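Search the help pages Enter keywords Go

Is the robot open afternoon at Casamham worth it for a nine-year-old and his gran?

Marigold_P

Hello all, I hope I've put this in the right section. My grandson is staying with me for part of April and he is robot mad, has been since he was four or so, and I've seen a card up in the library at Lonotstead saying that the Casamham workshop is having one of its open afternoons. You have to book, and it says groups of no more than 18. I'd love to take him but I have a few worries. I don't know the first thing about robots and would hate to spend the whole visit nodding. My knees are not what they were, so I'd like to know if there's anywhere to sit. And will it be big showy machines, or people at computers? He was dreadfully let down by a science fair last year where everything was behind a rope and switched off, and I had to buy him a very large ice cream. Has anybody been? Thank you in advance, and sorry for going on.

Henska

Went last autumn. It's free, parking is awful, the tea is all right. More of a workroom than a show. My two were bored after half an hour but they are teenagers and bored by everything.

King-fai Ko

Hello Marigold, and what a nice thing to be planning! I've been to two of these now, the first time with my brother's children and the second time on my own (I'd liked it that much, and I'm sixty-one, so you needn't feel out of place). I'll try to answer everything in order, though I do tend to wander.

Henska is right that it's a workroom. There's no stage and no robot that walks up and shakes your hand, and if your grandson is picturing something with a face, I'd gently prepare him on the way there. What you get is a proper arm over a long table and people working with it, and for me that was far more interesting. On my second visit it was shuttlecocks. I play badminton at the leisure centre, very badly, and I have never thought so hard about the shape of a shuttlecock as I did that afternoon – the feathers, the little round tip, what on earth you would take hold of if you only had two stiff fingers and no sense of touch to speak of.

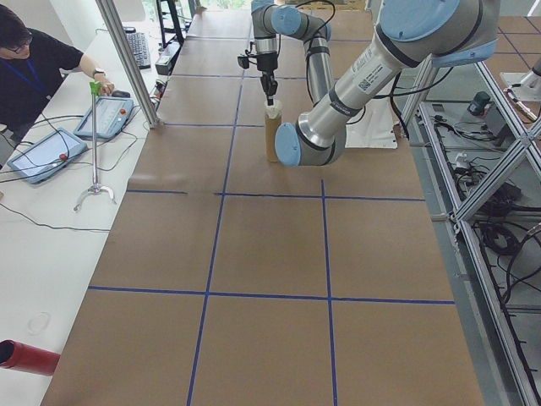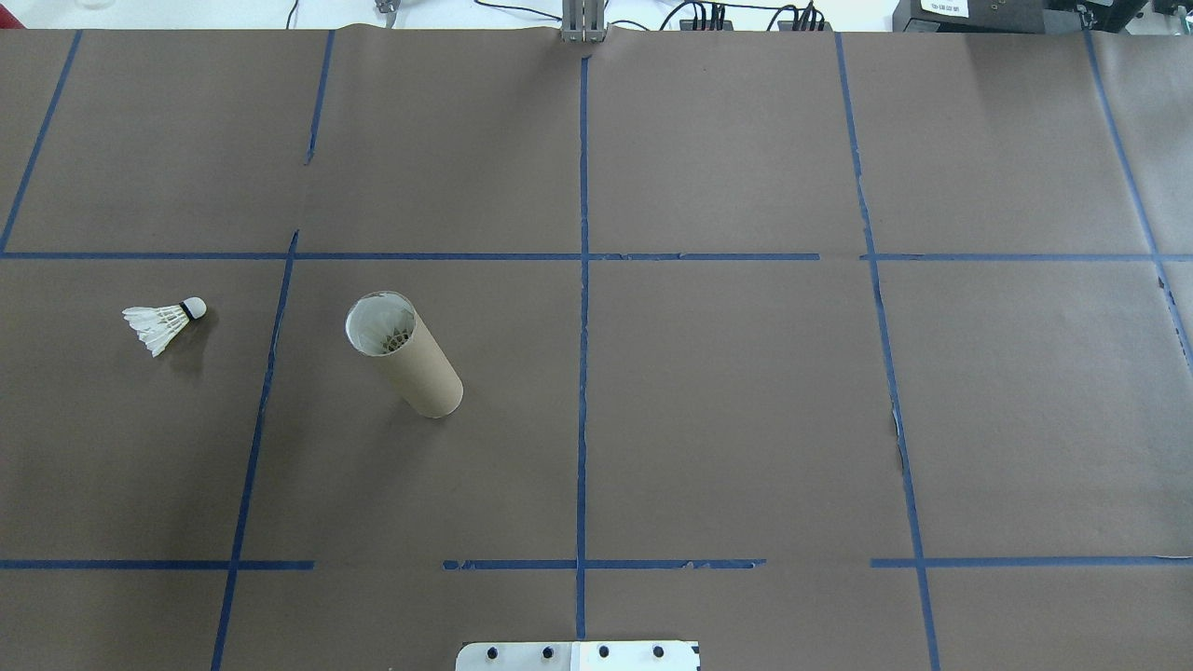 Brown paper and blue tape on the table both times, with the arm in the first one and the shuttlecocks in the second.

It is slow, and I should warn you about that. Things happen a little at a time, and there are long pauses when somebody is looking at a screen and you aren't quite sure whether to clap. The children I took got round this by guessing out loud what would happen next, and the guide, a very patient young woman, joined in and got it wrong as often as they did. I asked her a question I was sure was daft, namely why they use such ordinary things and don't practise on something made for the job. She said ordinary things are the hard ones, and then talked to me for ten minutes in perfectly plain English. So please don't worry about nodding. Ask anything you like.

As for your knees, there were folding chairs by the door on both my visits, and you could carry one to wherever the group was standing. The talk at the start is done standing up, so I'd take your chair straight away and not be shy about it. From the bus stop it's a flat walk of 300 metres, past the Gündoğdu bakery, and I mention the bakery on purpose. They shut at 4, so go before the visit and not after it. The cheese pastries are very good and would, I think, do the work of a very large ice cream if it came to that.

One more thing – bring him a notebook. My niece drew the arm with all its joints, and the guide came over and showed her which way each one turns, and that was the part she told her parents about when we got home. You aren't allowed to touch anything past the line on the floor, and they are firm about it, but he can get a good view if he stands at the front.

Do let us know how you get on.

E. Gündoğdu

No relation to the bakery, before anybody asks! I agree with most of that. I'd only add that you should ring when you book and say you're bringing a child, as they sometimes put the younger ones together in the earlier group, and it is a bit livelier. The toilets are up one flight of stairs, so that may matter for your knees. I didn't find a lift, although I didn't ask either.

Marigold_P

Oh, you are all kind. I've rung them and we are in the earlier group. Notebook bought, pastries noted. I shall report back.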